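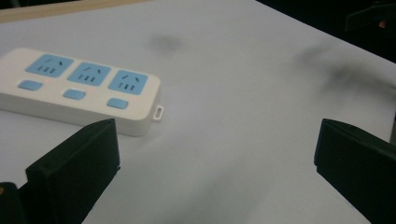

Home | Notebook | Bench stock | Loans | Search

Sunday, bench room, after lunch

Power strips again. Trornon wants an answer on whether the three-socket one with a switch per outlet should replace the plain ones on the Vollville benches. The sales sheet says it "cuts waste at the socket." I have read that sentence several times and still can't find a claim in it that I could test.

So I'm leaving savings out and asking what a person at a bench would ask. Can you tell which switch goes with which socket? Can you tell what's on? Does it stay put when you pull a plug? Will it take the plugs we own?

Switches first. One small blue button under each socket, all on the front edge of the top face. Fine as a layout. My complaint is that they are the same blue as the sockets and carry the whole job of telling you what they do by sitting near something. With three empty sockets that works. Put a fat adapter in the middle one and I expect people to guess. Holst, who likes this strip more than I do, says the fix is a paint pen. Maybe, but then we are buying a product and finishing it ourselves.

The little lights. Tiny red ones, one beside each button, and faint. I had all three lit on the bench and had to lean in to be sure. Under the window in the morning I doubt they'd be any use. I'd want to see them from a standing position at the other side of the table before agreeing that they "show status." Not tested yet, so no verdict, just a bad feeling.

Plug fit. Each socket has a pair of slanted slits up top and three slots underneath, which suits the Gakex chargers and none of the older lamps. We have 39 of those lamps. If the answer is 39 adapters then the price comparison in the Trornon memo is wrong, and I'd like someone to redo it before the October order instead of after.

Also on price: the memo works from 300 strips. Vollville has 54 benches. I asked where 300 came from and was told it was the number that got the discount.

Left to do on the table:

1. Lay the strip at an angle with the cable going away over the far side, the way people leave it. Nobody at Vollville squares a strip to the edge, so there's no point in trying it that way only.

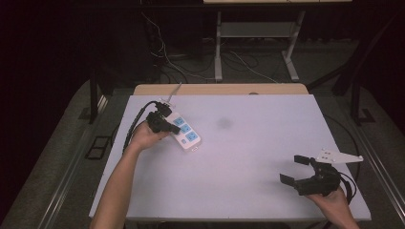 2. Press each button with a plug in the socket above it, then with a bulky adapter in the next one along. Write down every wrong press, including mine.

3. Pull plugs one-handed. The housing is thick and looks steady, but it's smooth plastic on a smooth top and I don't trust it to stay where it is. Do 25 pulls per socket and mark the start position with tape.

4. Look at the lights from a chair, from standing, and with the blinds up.

5. Wipe the table. There's a gray smudge in the middle that has outlived two cleaners, and I don't want it blamed on the strip.

On the loop at the end. There is a small white tab with a rectangular opening in it, at the end away from the cable. Guðlaug Oddsson thinks it's for hanging. I think hanging a strip by that with three chargers in it is asking a lot of a small piece of plastic, and the sales sheet doesn't mention it at all. Until somebody can show me a rating, I'd write it up as a feature of unknown purpose and tell Vollville to keep the things flat.

The color came up too. Holst says the pale blue makes the sockets easy to find against the white.

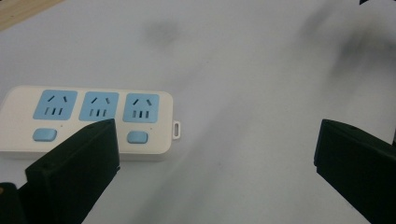
I'll give him that one. The slots are dark, the panels are blue, and you don't have to hunt for where the plug goes. I only object to paying extra for it. A plain strip has three holes in it as well and people have managed.

Where I am at the moment: it's a decent strip, and the case for swapping out every bench is weak. I could be talked into a few for the shared table where things get left on overnight, provided the button test goes all right. Guðlaug has the meter until tomorrow. Ask her for the long tape as well, and find out if anybody kept the packing slip, because the one in the folder is for the plain model.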